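Teaching two arms to share a pile of blocks with Handado

Posted Dec 9, 2019

By default the Handado planner hands every block to whichever arm is closer. On paper this is fair. In practice both arms want the same block, each waits politely for the other, and you get to watch two motors hold still at great expense. Fixing it takes a lock and a little patience.

Step 1. Open the planner config and set claim_mode to "lock". An arm now has to claim a block before it moves, and the other arm has to pick something else.

Step 2. Set claim_timeout to 5 seconds. Leave it at zero and a claim lasts until you restart, as I learned over a long lunch.
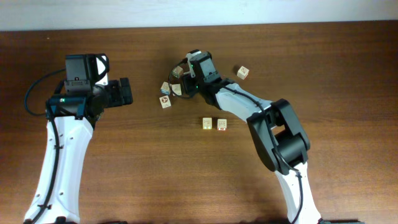

Khosravi: I'd skip the lock and split the table down the middle. Left arm gets the left half, and you never have to debug a timeout.

Fair enough, until the blocks all land on one side and you own a very costly spectator. I keep the lock.

Step 3. Set a keep-out distance between the grippers. I use 18 mm. The planner only checks the links unless you tell it otherwise, so add the wrist parts to the collision model by hand.

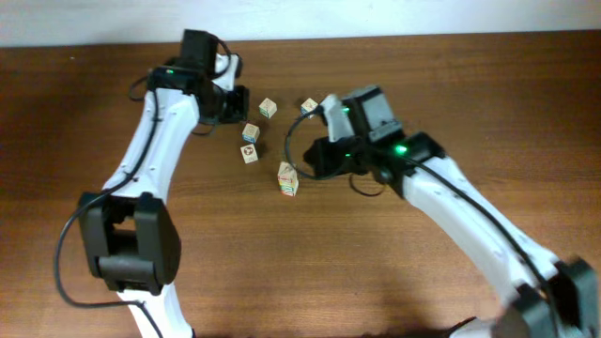 Then run the planner in dry mode and read the log. Search for "claim denied". A few are healthy. My first log had 661, at which point the arms were mostly filing complaints.

Step 4. Switch on the wrist view for the final approach. The head view is fine for choosing a block but poor at judging its angle.
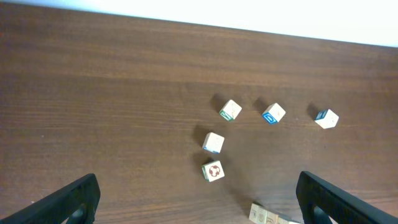
Block detection needs one more change before you let go of the stop button. Set min_gap to 2 mm so the detector splits neighbors into separate blocks. Three cubes lined up side by side between the fingertips, like the ones at the bottom of the wrist view, can otherwise come back as one long brick, and the planner will cheerfully try to grasp it. Save the config and restart the planner, as it won't reload this setting on its own.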